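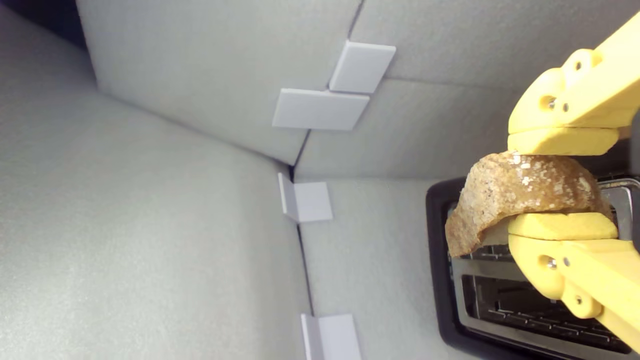

第3章 台面小家电的放置、接电与使用

本章适用于已按第2章完成柜体安装和供水连接的Etero茶水台。内容包括台面分区、Rotar定时插座的设置、电热水壶、烤面包机、微波炉和咖啡机的首次使用，以及Kistedura储物盒的使用和日常清洁。柜体由Snorradóttir系列台面和下柜组成，如果您使用的是其他台面，请以台面供应商给出的耐热和承重数据为准。

小家电本身的操作方法以各电器随机附带的说明书为准。本手册与电器说明书不一致时，按要求较严的一方执行。

3.1 开始之前

请确认下列各项：

柜体已调平，四个调节脚均已接触地面并锁紧。
台面接缝处的密封胶已完全固化。
水槽下方的阀门、软管接头无渗漏。
茶水台供电回路已由持证电工接好，并装有漏电保护装置。
台面保护膜已全部撕除，包括插座面板边缘和挡水条下方的部分。

注意：在密封胶固化之前不要使用任何会产生蒸汽或热量的电器。固化时间见密封胶包装，低温或潮湿环境下需要适当延长。

随箱附件中与本章有关的有：Rotar定时插座、插座标签贴纸、线缆扣、防滑垫、Kistedura储物盒及其盖子、分区贴条。缺件请先核对装箱单，再与经销商联系。线缆扣和贴纸装在同一个小袋里，小袋通常用胶带固定在下柜门内侧。

3.2 台面分区

Etero台面分为湿区、热区和干区。分区没有固定的分隔条，用随箱的贴条标出即可，贴条可以撕下重贴。

湿区是水槽及其两侧的台面，用于洗涤、沥水和接水。任何带电源线的电器都不得长期放在湿区。

热区是靠近插座面板的一段台面，用于放置电热水壶、烤面包机、咖啡机等发热电器。热区上方不得有吊柜。如果现场已经装有吊柜，请把热区移到没有吊柜的一侧，或改用下柜的抽拉板，并在使用时将抽拉板完全拉出。

干区用于放置面包、茶叶、咖啡豆、杯具和Kistedura储物盒。

分区步骤：

1. 清空台面，用干布擦净。
2. 找到插座面板，以面板中心线为准，向远离水槽的方向量出热区。
3. 在热区两端各贴一条分区贴条。
4. 将防滑垫铺在热区内，有纹理的一面朝上。
5. 把电器逐个放上去，先不插电，检查电源线能否自然垂放到插座而不绷紧，也不跨过水槽。
6. 调整位置，直到每台电器四周与墙面、其他电器之间的距离都不小于100毫米。

注意：100毫米是茶水台一侧的最低要求。部分微波炉和咖啡机要求更大的后部或顶部空间，请查阅电器说明书。

注意：Snorradóttir台面的边缘装有封边条。封边条的耐热性能低于台面中部，不要把刚用过的烤盘、壶底或加热后的容器放在边缘处。

如果台面长度不够，不必把所有电器都摆出来。使用频率低的电器可以收进下柜，收纳前必须拔下插头并完全冷却。

3.3 接电

每个Etero插座面板有两组插孔，共用一条回路。同一面板上同时工作的电器，功率合计不得超过2,000瓦。

常见的误解是把这一限值理解为每个插孔的限值。两个插孔合起来计算。电热水壶的功率往往已经接近限值，因此电热水壶工作时，同一面板上不要再开启其他发热电器。

电器的功率标在机身底部或背面的铭牌上。请在首次接电前逐台查看，并把数值写在随箱的标签贴纸上，贴在插头附近。标签贴纸不要贴在电器的散热孔或机身发热部位。

接电步骤：

1. 断开茶水台回路的开关。
2. 按3.2节摆好电器。
3. 将电源线理顺，多余部分用线缆扣松松收拢，不要扎成紧卷。
4. 线缆扣背面撕去离型纸，贴在挡水条下沿，按住片刻。
5. 将Rotar定时插座插入插座面板（需要定时的电器才用）。
6. 插入各电器插头，插到底。
7. 合上回路开关。
8. 按一下漏电保护装置上的试验按钮，装置应立即断开。复位后再开始使用。

第8步如果没有断开，停止使用整个茶水台，并联系电工。

警告：禁止在茶水台上使用接线板、多孔转换插头或延长线。插孔不够时，应由电工增设回路和面板。

警告：插头、电源线或插座面板出现变色、发软、异味或松动时，应立即断开回路开关，不要直接用手拔插头。

警告：手上有水时不要接触插头和Rotar定时插座的旋钮。

3.4 设置Rotar定时插座

Rotar定时插座用于在下班后和休息日自动切断电器电源。它适合接咖啡机的保温功能和带待机指示灯的小电器，不适合接冰箱、净水器和需要持续通电的设备。

定时插座正面有一个旋钮、一圈可按下的拨片和一个状态开关。拨片按下表示该时段通电，拨片抬起表示断电。状态开关有两个位置：拨到时钟图标时按拨片工作，拨到常开图标时一直通电。

设置步骤：

1. 将定时插座从面板上取下，所有拨片恢复到抬起位置。
2. 按下需要通电的时段对应的拨片。
3. 沿箭头方向转动旋钮，使三角标记对准当前时间。
4. 将状态开关拨到时钟图标。
5. 插入插座面板，再插上电器。
6. 手动转动旋钮经过一个通电时段和一个断电时段，确认电器随之通断，然后重新对准当前时间。

注意：旋钮只能沿箭头方向转动，反转会损坏内部齿轮。转过了头，请继续向前转一圈。

注意：停电期间定时插座停止走时。恢复供电后请重新对时。经常停电的场所，建议在每次复电后把对时列入检查事项。

注意：烤面包机和电热水壶不得通过定时插座实现无人自动启动。

如果定时插座发出持续的轻微走动声，属于正常现象。夜间需要安静的场所，可以把它装在下柜内的备用插座上，柜门保持可以打开。

3.5 电热水壶

首次使用：

1. 取出壶内的说明书、干燥剂和纸垫。
2. 加清水至最高刻度，煮沸，倒掉。
3. 重复一次。
4. 用干布擦干壶底和电源底座之后再放回。

日常使用时，水位应保持在最低和最高刻度之间。超过最高刻度时，沸腾的水可能从壶嘴溅出。壶盖未扣好时不要通电，部分水壶会因此无法自动断电。

倒水应在湿区进行，把杯子放在沥水板上，壶嘴不要朝向插座面板。底座始终留在热区，不随水壶移动。

除垢的间隔取决于水质。壶底出现成片白色沉积，或者煮水时间明显变长，就应除垢。可使用食品级柠檬酸，用量见包装。除垢后至少用清水煮沸一次并倒掉。

3.6 烤面包机

首次使用烤面包机时会有少量烟和气味，来自发热元件表面的保护层。请打开窗户或排风，并按以下步骤空烧：

1. 拉出面包屑托盘，确认里面没有包装材料，再推回到底。
2. 将烤面包机放在热区防滑垫上，面包槽上方不得有任何遮挡物。
3. 插上电源，槽内不放面包。
4. 将烤色旋钮调到最高挡，按下手柄。
5. 手柄弹起后等待机身冷却。
6. 重复一次，直到气味基本消散。

日常使用：

1. 选用厚度均匀的面包片。放入时应能自然落下，不需要用力。
2. 将烤色旋钮调到中间偏低的挡位。
3. 按下手柄，直到听见卡住的声音。
4. 弹起后取出面包。面包片较小时，可先把手柄向上抬一下再取。
5. 根据烤色调整挡位，供下次使用。

冷冻面包可直接放入，选择解冻键。没有解冻键的机型，先用最低挡烤一遍，再用常用挡位烤一遍，第二遍要有人在旁查看。只烤一片面包时，颜色通常会比同时烤多片更深，可调低一挡。

不适合放入烤面包机的食物：涂过黄油、果酱或奶酪的面包，表面有糖霜的糕点，夹馅三明治（使用专用夹的机型除外），用锡纸或保鲜膜包着的食物，以及会在槽内掉碎的薄脆饼。

警告：面包卡住时，先按取消键，再拔下插头，待机身冷却后将机身倒置轻轻摇动。不要把刀、叉或其他金属物伸入面包槽。冷却后仍取不出的，可用木筷轻拨，注意不要碰弯发热丝。

警告：面包可能燃烧。工作期间必须有人在场。槽内冒烟时按取消键并断开电源，不要提起机身移动，不要浇水。

注意：不要在烤面包机顶部加热面包卷，除非机身自带加热架。

注意：不要在烤面包机工作时或刚用完时盖上防尘罩。

3.7 微波炉

微波炉可以放在热区，也可以放在Snorradóttir下柜的开放格内。放入开放格时，请先拆除格子的后背板，并确认炉体的排风口不被侧板挡住。

1. 取出炉腔内的附件和泡沫块。炉腔侧壁上的浅色薄片是波导盖，不要撕掉。
2. 装上转盘支架，再放转盘，转动检查是否平稳。
3. 在炉腔内放一杯清水，加热片刻，确认炉灯、转盘和计时工作正常。
4. 小心取出杯子，擦干炉腔。

微波炉铭牌上通常有两个功率值，一个是输入功率，一个是微波输出功率。计算3.3节的合计功率时应使用输入功率，数值较大的那个。

不要空载启动。加热饮料时在杯中放一根木搅棒，加热结束后静置片刻再端出。带壳鸡蛋、密封瓶罐和带金属花纹的餐具不得放入。

3.8 咖啡机

咖啡机种类较多，下面只列出与茶水台有关的事项。

滴滤式咖啡机的保温盘会长时间发热，建议经Rotar定时插座供电。胶囊机和全自动咖啡机在断电前需要先按电源键完成冲洗，拨片的断电时间应设在最后一次使用之后，并留出冲洗的余量。没有自动冲洗的机型不受此限制。

直接接水的咖啡机，应从水槽下方的三通阀取水，按第2章2.6节安装。安装完成后打开阀门，用干纸巾擦拭每个接头，再过一段时间检查纸巾有无潮湿。长假前关闭三通阀。

咖啡渣不要倒入水槽。下柜内的分类桶带有可拆卸内胆，咖啡渣沥干后倒入厨余一侧。

3.9 面包与干货的存放

Kistedura储物盒用于存放面包、饼干、茶包等干燥食品。盒盖有两种扣法：扣到第一格为透气位，扣到第二格为密封位。

面包放在透气位，饼干和茶包放在密封位。刚出炉或刚烤过的面包应完全放凉后再装盒，否则盒内会积聚水汽。

使用步骤：

1. 首次使用前用温水和中性洗涤剂清洗盒体和盒盖，晾干。
2. 将密封圈压入盒盖的槽内，接口朝向把手一侧。
3. 放入食品，盖上盒盖，按所需位置扣好。
4. 在盒子正面的白色书写区注明品名和开封日期。

切片面包在透气位常温存放不宜超过3天，炎热潮湿的季节应缩短，从六月起建议改为冷藏或冷冻。冷冻时把面包片错开放置，或用油纸隔开，取用时容易分离。发现任何一片有霉点，应丢弃整袋，并清洗储物盒和密封圈。

储物盒不可放入微波炉和烤箱，也不要放在烤面包机上或紧贴热水壶底座。盒体可叠放，叠放不超过两层。密封圈发硬、开裂或有不能去除的气味时需更换，更换件可单独订购。

3.10 日常清洁

每次清洁发热电器前，先关闭电器，拔下插头，等待冷却。

每天：

擦净台面，从干区擦到热区，最后擦湿区。
倒掉咖啡机接水盘里的水。
将抹布洗净拧干，挂在下柜门内侧的挂杆上。

每周：

取出烤面包机的面包屑托盘，倒掉碎屑，用干布擦净后装回。使用较多的场所应每天清理。
拆下微波炉转盘清洗，擦拭门封。
移开电器，清洁防滑垫下方。防滑垫可以水洗，干透后再铺回。

每月：

按漏电保护装置的试验按钮。
检查全部插头和电源线。
检查线缆扣是否脱落。
核对Rotar定时插座的时间。
检查水槽下方的接头。

Snorradóttir台面可使用中性洗涤剂和软布。不要使用钢丝球、去污粉、含氯漂白剂或除垢剂的原液。茶渍和咖啡渍用湿布敷一会儿再擦。除垢剂滴到台面上要立即用清水擦净。

插座面板只用干布擦拭。缝隙里有碎屑时，断开回路开关后用软毛刷清理。

3.11 常见问题

全部插座没有电
检查回路开关和漏电保护装置。复位前拔下所有插头，复位后逐台插回。如果插回某台电器时再次断开，停用这台电器并送修。所有电器都已拔下仍不能复位的，请联系电工。

只有一台电器没有电
如果经过Rotar定时插座，查看状态开关的位置和当前时段的拨片。把电器直接插到面板上再试。仍不工作的，按电器说明书处理。

烤面包机的手柄按下后不能卡住
多数机型在未通电时手柄不会卡住。先确认插头和定时插座状态，再检查面包屑托盘是否推到底，手柄下方有无碎屑。

面包两面颜色相差较大
部分机型在单片模式下只加热一侧，请查看机身上的标记。面包片厚薄不均或弯曲时也会出现这种情况。

热水壶未沸腾就断电
多由水垢引起，按3.5节除垢。壶内无水时曾经通电的，保护装置需要冷却后才会恢复。

微波炉工作时回路断开
检查同一面板上是否有其他发热电器在工作，按3.3节重新计算合计功率。

定时插座的时间越走越慢
可能是短时停电造成。如果没有停电记录，重新对时后观察几天，仍然偏慢则更换。

储物盒盖子扣不上
检查密封圈是否有一段没有压入槽内。洗碗机高温程序会使盒盖轻微变形，应手洗。

台面出现发白的圆印
通常是热容器留下的水汽痕迹。擦干后放置一段时间观察。痕迹不消失的，请拍照联系经销商，不要自行打磨。

3.12 长期停用

茶水台连续停用一周以上时：

1. 清空并清洗热水壶、咖啡机水箱和接水盘，敞开晾干。
2. 清理面包屑托盘，取出储物盒内的全部食品。
3. 拔下所有插头，取下Rotar定时插座。
4. 断开回路开关。有冰箱或净水器接在同一回路上的，先清空冰箱，并按净水器说明书停机。
5. 关闭水槽下方的阀门。
6. 下柜门留一条缝通风。

恢复使用时，先打开水龙头放水，再检查接头，然后按3.3节第6步至第8步接电。定时插座重新对时。热水壶和咖啡机各用清水运行一遍，倒掉后再供饮用。

本章修订日期：2026年2月5日。供水和净水器滤芯的更换见第4章。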